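받는 곳: 원격조작 시연 메일링 리스트
제목: Re: 식기세척기 작업 시연 수집, 손목 카메라 시야 문제

> Faltar 설정으로 시연 50개를 모았습니다. 머리 카메라만 쓰면 접시를 랙 홈에 맞추는 구간에서 정책이 자주 멈춥니다. 손목 영상을 넣으면 나아질까요? 조작 주기는 50 Hz입니다.

저희 Dredham 쪽 결과를 적습니다. 손목 영상을 넣되, 학습 전에 시야부터 점검하시기 바랍니다.
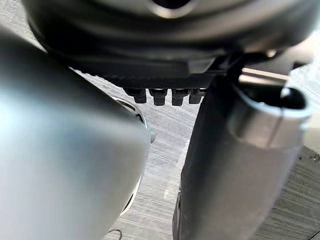 손목 영상은 화각보다 가림이 먼저 문제가 됩니다. 자기 팔이 차지하는 영역은 자세에 따라 달라지므로 고정 마스크로 처리하면 안 됩니다. 저희 경우 왼쪽의 흐린 회색 부품과 오른쪽의 짙은 회색 링크 사이로 주로 바닥면이 보이는 자세가 있습니다. 이런 구간은 삭제하지 말고 표시만 해 두십시오. 시연자가 머리 영상에 의존해 움직인 구간이라 두 영상을 함께 넣어야 의미가 있습니다.

머리 영상과 손목 영상의 시각 차는 2 ms 이내로 맞췄습니다. Ortuño 기록기의 기본 버퍼는 1000프레임이며, 긴 시연에서는 늘려야 합니다.

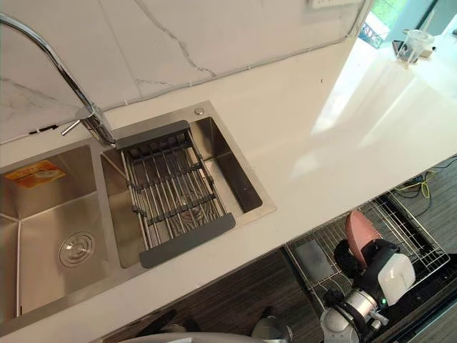 제2호

분홍 접시처럼 랙과 색이 뚜렷이 구분되는 물체로 시작하는 편이 낫습니다. 은색 철망에 회색 물건을 놓는 시연은 그다음에 섞었습니다. 그리퍼가 접시에 닿기 전 감속 구간은 조작자마다 편차가 커서, Stokerham 팀과 합친 300개는 조작자별로 나누어 검증했습니다.

리더 암을 쓰는지, 손으로 직접 끌어 가르치는지도 알려 주십시오. 후자라면 중력 보상 값을 함께 기록해야 합니다. 변환 스크립트는 2월 중에 올리겠습니다.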